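Preguntas frecuentes sobre el archivo de cintas Olluvent

Imprimir | Enviar por correo electrónico
Compartido 35 veces | 2 comentarios

Actualizado el 7 de abril de 2024

¿Qué es Olluvent?

Un archivo de grabaciones de conciertos hechas por el público, casi todas en casete, con algunas en bobina abierta y en minidisc. Empezó con las cintas de una sola persona y creció por intercambio. El fondo más grande que hemos recibido es el fondo Alen, del que ya están digitalizadas 60 cintas.

¿Se pueden comprar las grabaciones?

No. Ninguna grabación del archivo se vende, y pedimos que las copias tampoco se vendan. Si un concierto se publica oficialmente, retiramos nuestra versión y dejamos solo la ficha, con la lista de canciones y las notas sobre la cinta.

¿Qué significan las letras de calidad?

La A se reserva para grabaciones limpias, con poco soplo y la voz bien definida. La B es una buena grabación de público con algún defecto: conversaciones cerca del micrófono, un canal más bajo, un corte al dar la vuelta a la cinta. La C se escucha con paciencia. Lo que queda por debajo solo se publica si no existe otra fuente de esa noche.

La nota se refiere al sonido. Hay conciertos extraordinarios con una C y noches rutinarias con una A, y en las fichas procuramos separar una cosa de la otra.

¿Qué es la generación de una cinta?

El número de copias que la separan del original. La cinta que estuvo en la sala es el máster; la copia directa es la primera generación, y así sucesivamente. Cada copia analógica añade soplo y pierde agudos. Cuando no conocemos la generación ponemos «desconocida», aunque suene bien. No la deducimos de oído.

¿Por qué faltan canciones en mitad de algunos conciertos?

Por la duración de las cintas. En una de 60 minutos cada cara dura media hora, y el cambio de cara suele caer en plena canción. Si hay una segunda fuente de la misma noche, rellenamos el hueco y lo indicamos en la ficha – siempre con el punto exacto del empalme.

En la gira de Bélanger es un problema conocido. El bis largo falta en casi todas las copias en circulación, y la única fuente completa que tenemos llega a través de un intercambio de segunda mano, con el tono algo alto. La velocidad está corregida en la versión que se puede escuchar. La transferencia sin tocar se conserva aparte y se puede pedir.

¿Cómo sé que la fecha de un concierto es correcta?

Muchas fechas vienen de la carátula escrita a mano, y las carátulas se equivocan a menudo. Las contrastamos con entradas, carteles y prensa local, y también con lo que dice el cantante entre canciones. Una fecha entre corchetes es probable pero no está confirmada. En marzo corregimos 29 fichas, la mayoría por noches consecutivas en la misma sala que alguien había intercambiado al copiar.

¿Quiénes son Jesadach?

El grupo del que más correo recibimos. Tocaron poco fuera de su región y grabaron menos, de modo que las cintas de público son casi la única manera de oír cómo cambiaban los temas de una noche a otra. Buscamos sobre todo la segunda mitad de su última gira. También interesan cintas incompletas o con mal sonido.

¿Cómo tengo que enviar mis cintas?
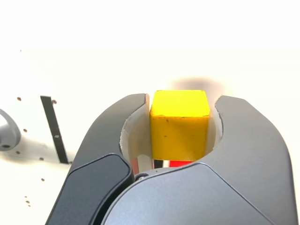
Antes de enviar nada, escríbanos con una lista de las cintas y el texto de cada carátula, copiado tal cual, con faltas y tachones incluidos. No rebobine las que lleven años guardadas: las pasamos nosotros a velocidad normal antes de transferirlas. Rompa las lengüetas de protección si siguen enteras y envuelva cada caja por separado, sin gomas elásticas. No repase la carátula ni le ponga una pegatina nueva, aunque la vea fea. Un objeto con uso se nota enseguida, como el cubo amarillo de la foto, con sus motitas oscuras y la pintura más fina en los bordes, y en una cinta esas marcas ayudan a distinguir un ejemplar de otro. Use un sobre acolchado o una caja rígida y apunte el número de seguimiento.

¿Me devuelven las cintas?

Sí, salvo que prefiera donarlas. Se devuelven con su caja y su carátula originales, junto con una copia digital sin compresión. El plazo depende de la cola; avisamos cuando la cinta llega, cuando se transfiere y cuando sale de vuelta.

¿Puedo enviar archivos digitales en lugar de la cinta?

Puede, siempre que no procedan de un MP3. Indique la pletina, el convertidor y si se aplicó reducción de ruido – si no lo sabe, dígalo también. No normalice el volumen ni elimine los aplausos entre canciones.

He encontrado un error en una ficha. ¿Dónde aviso?

En los comentarios de la propia ficha o por correo, con el título del concierto y el minuto en que se oye el fallo.

2 comentarios | Compartir
Imprimir esta página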